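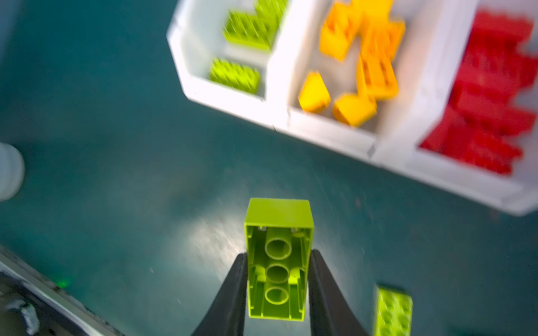 Sorting bricks by color or by shape? And what tray do you use?

yolanda_c
Hello everybody. I have 300 bricks of my two children and I want to put finally some order. Most are the 2 by 4 kind, in red, yellow and green. I bought a white tray with three compartments and I planned one color in each. My brother-in-law tells me that sorting by color is a beginner mistake and I should sort by shape. With so few kinds of bricks I don't see the sense of his advice. What do you do at home?
Yolanda Carretero

Tanguy
Your brother-in-law is right in general. When everything in the box is red, you can't find the small red piece under the big red ones. Shape first, color second. The eye finds a color very fast, but the eye doesn't find a shape in a pile of the same color.

uronow
That is for people with thousands of pieces. She has 300 and they are nearly all the same shape. If she sorts by shape she gets one full compartment and two empty ones.

yolanda_c
Yes, this is my situation exactly. There are a few small ones, but they would fit in a cup.

Maelys_Ch
I agree with color for small children. My daughter is 4 and she can put red with red without any help from me. We empty everything on the table and do one color completely before we start the next.
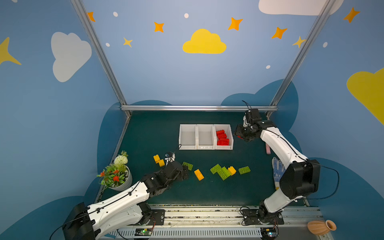 With one color finished she sees that something is done, and she wants to continue with the yellow ones. When we tried all the colors at the same time she got tired and began to build a house instead. Also good, but then the table is full until dinner.
Maëlys Charpentier

Tanguy
One color at a time is slower. You pass three times over the same pieces. I take them as they come and drop each one in its place. I did 90 bricks like this while the coffee was getting ready.

Maelys_Ch
For an adult maybe. For a child it is not a race. And please, which coffee machine do you have, that it takes so long?

Tanguy
A Moka pot for six cups. It is slow.

statuson
I want to say something about the tray. Open compartments are good for the sorting but bad for the storing. The bricks lie across each other at every angle and take much more room than you think. In my tray 60 standard bricks in one compartment was the maximum, and then some fell over the wall to the neighbor when I lifted it. Now I sort in the tray and after that I pour each color in a bag with a zipper.

yolanda_c
Thank you, I didn't think about this. Do you stack them before you put them in the bag? I read somewhere that you should join them in towers so they take less space.

statuson
No, never. My sons spent one rainy afternoon in August making towers and then another one separating them, with the fingernails. Leave them loose. But look inside each brick before it goes in the bag.

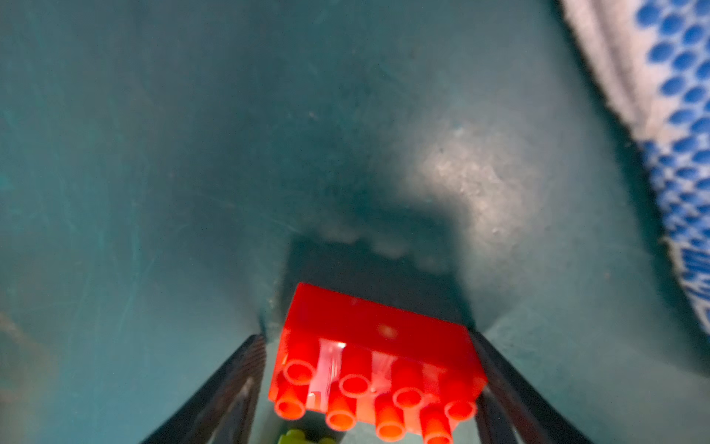 In the side with the tubes there is always something, with us it is crumbs and dog hair. An old toothbrush takes it out well. Warm water with a little dish soap if they are sticky, and then let them dry with the open side down on a towel, overnight.

uronow
Open side down keeps the water inside. I put them with the studs down.

statuson
The water runs out on the towel. Studs down, the brick is a small bathtub.

uronow
Mine are dry in the morning, so I don't know what to tell you – maybe it depends on the house. We have the heating on the floor.

Usum
One advice more for Yolanda: put something soft on the table before you empty the box. The noise on a hard table is terrible and the small pieces jump to the floor. I use an old bedsheet. At the end you take the four corners and everything left goes back in the box.

yolanda_c
I will do color, with the tray only for the sorting, and bags for the rest. The small pieces in a cup. Tanguy, I will tell my brother-in-law that he has a friend here.

Tanguy
Tell him to wait until you have 3,000.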